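Nandum's first satellites reach orbit after a textbook night launch

Two small weather satellites built by the young space firm Nandum are safely in orbit this morning, and both have already called home.

The pair left the ground in the early hours of Mon 9 March on top of a Foder rocket, climbing through a thin layer of cloud that glowed orange for a few lovely seconds before the flame punched through and carried on up. The first satellite was released 54 minutes later. The second followed it out after one more pass over the southern ocean, and its signal came through loud and clear at the Filik ground station before most people had put the kettle on.

For a company that has never flown anything before, that is a superb start. Plenty of first satellites go silent the moment they leave the rocket. A stuck panel or a flat battery is enough to finish a mission before it begins, and with a spacecraft the size of a washing machine there is very little room for spares.

Nandum said in a short statement that both spacecraft were "pointing the right way up, charging nicely and talking to us". The solar panels opened on the first command. The only hiccup so far is a temperature reading on the second satellite that is higher than expected, and engineers think the sensor itself may be at fault. They will look at it again once the spacecraft has been through a few more cycles of daylight and shadow.

The satellites are circling at 400 kilometres, which is low for this kind of work. It brings them closer to the clouds they are meant to study, and the pictures should be all the sharper for it. The price is drag. There is still a trace of air up there, and it tugs at anything passing through, so each satellite carries a small electric thruster to nudge itself back up every few days.

That drag gets a good deal worse when the Sun is in a bad mood. A strong solar storm warms the upper atmosphere and makes it swell, and satellites that were coasting along happily can find themselves ploughing through thicker air. Nandum has planned for this. If a storm warning comes in, both satellites can turn edge-on to the direction of travel, like a hand slicing through water, and sit it out until things calm down. The trick was tested on the ground for most of last year and will be tried in orbit before the end of the month, storm or no storm.

So what are they for? Mainly fog. Sea fog is one of the hardest things to forecast, as anyone who has sat in a harbour café waiting for a cancelled ferry will know. It forms low down, often at night, and the big weather satellites tend to see it as a grey smudge that could just as well be cool water. The new instrument, called Sikder, looks at the same patch of sea in 16 separate slices of light, several of them in the infrared, and should be able to tell fog from water even in full darkness. If it works as hoped, forecasters could have a fresh map of the coast in front of them well before the first boats go out.

The data will be free to use, too. Once the checks are finished, every image will be posted online within hours, with no sign-up and no fee, and schools and amateur forecasters are being urged to dig in. That is a very welcome decision. Some of the best finds in old satellite archives have come from people poking through them at the weekend for fun, and fog pictures taken by moonlight sound like a treat in their own right.

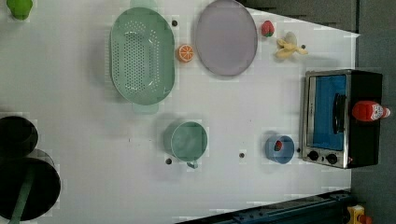 Toy kitchen things on a white tabletop 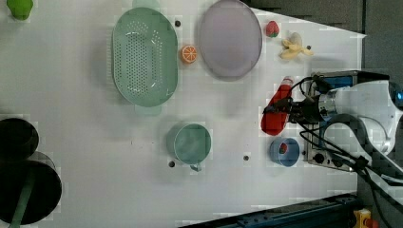
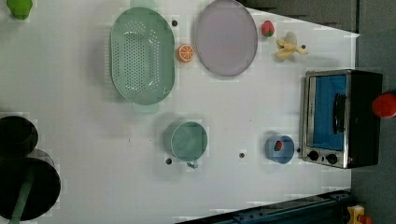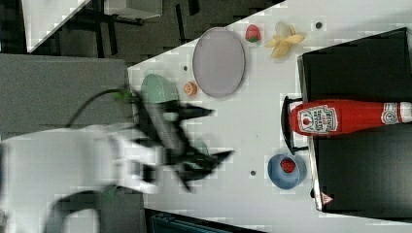

There is a fair wait before any of that. The next few weeks are all housekeeping: testing the radios, warming up the thrusters, and letting the two satellites drift apart until they sit on opposite sides of the planet. Sikder's cover stays shut until that is done. The first proper image is expected in spring, probably of a stretch of coast that is being watched by ground cameras at the same time, so that the two can be compared.

The rocket deserves a cheer as well. This was the first Foder flight since November, when a launch was called off with seconds to go after a valve refused to close. The valve has since been redesigned, and the new one did its job without fuss. Foder said the upper stage had fired one last time to bring itself down over empty ocean, leaving nothing behind in orbit. That matters more each year as the low orbits fill up, and it is good to see a small launcher taking the trouble.

The satellites have been given the same courtesy. Each has enough fuel set aside to steer itself down at the end of its life, and if everything fails, the thin air will bring it down anyway - one advantage of flying so low. Nandum expects them to burn up completely on the way in.

Anyone hoping to spot the pair should have a decent chance over the coming evenings, while they are still fairly close together. Look for two faint points of light following the same path across the sky, one a little behind the other, soon after dusk or shortly before dawn. They won't be as bright as the space station, so a dark garden helps, and so does a pair of binoculars. Pass times for towns along the coast are on the Filik station's website and will be updated daily as the orbits settle.

A second pair is already being put together in Nandum's clean room. No launch date has been set, and the company says it wants to see how the first two get on before it books a ride. If these keep behaving as well as they have on their first day, that booking may not be long in coming.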